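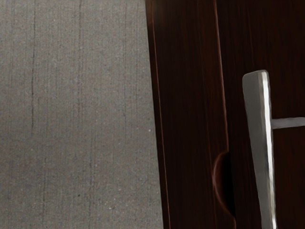 Render: N. Camenzind

1 January 2018

Adhesion trials, cement-based skim coat over old gloss paint. Marnthorpe job, utility room and back passage. Carrying on from the October sheets, same numbering.

Panels 1 to 9 were cut from the spare door blanks and given two coats of oil gloss in October, then left in the rack. All nine washed down with sugar soap on Friday and rinsed twice. Panels 1–3 left as they were, 4–6 keyed with 120 grit, 7–9 keyed and primed with the gritted primer Irén ordered (batch 3846, tin already opened, lid was on properly).

Skim mixed by weight, water at the low end of the sheet. Stiffer than I would like. Kwadwo thinks the bag has picked up damp and I agree there were a few soft lumps, sieved out. If the results look odd, repeat with a fresh bag before blaming the primer.

Applied with the wide steel trowel, two passes, second pass when the first had lost its shine. Finish pulled one way only on all panels, to match what was agreed for the passage. Panel 5 dragged badly near the bottom and I went back over it, so treat 5 with caution.

Workshop temperature low overnight, heater off over the holiday. Put it on at half past eight. Panels are flat on the bench until tomorrow, then upright.

Scratch test on the October leftovers while waiting:

Unkeyed – lifts in one piece with a fingernail once started. Useless.
Keyed only – holds in the middle, lifts at corners.
Keyed and primed – needs the scraper. Paint comes away with the skim in places, so the weak layer is now the old gloss and the primer is doing its job.

The last point matters for the site. The passage walls have at least three layers of gloss and Erzsébet found the bottom one chalky behind the old coat hooks. Primer on top of that will not help. Proposal: crosshatch and tape every wall before we price, and strip wherever the tape brings paint away. Adanech to say whether the programme allows it.

Sealer. Two candidates, Kider matt and Milley wax. Kider goes on more evenly but darkened the October offcut more than expected, and the client has signed off the lighter grey. Milley keeps the colour, marks with water. Neither tried over the new mix yet. Do half and half on 8 and 9 after seven days.

Csonka rang about the sample boards before the break, message on the pad, no number left. Irén has it I think.

Cost so far: 57 for the primer, rest from stock. To go on the Marnthorpe sheet, not general.

To do
– photograph panels under the side lamp, low angle, before sealing
– new bag of skim, check date on it
– second steel trowel, this one has a nick at the left corner and leaves a line
– label the backs. I have pencilled 6 and 9 without underlining and they are now the same panel as far as anyone can tell, except 9 is primed
– ask Nadja which grey she has been working to, mine is the October card

Pull-off test once the panels have had their full cure. Dollies are in the drawer under the vice, glue is out of date.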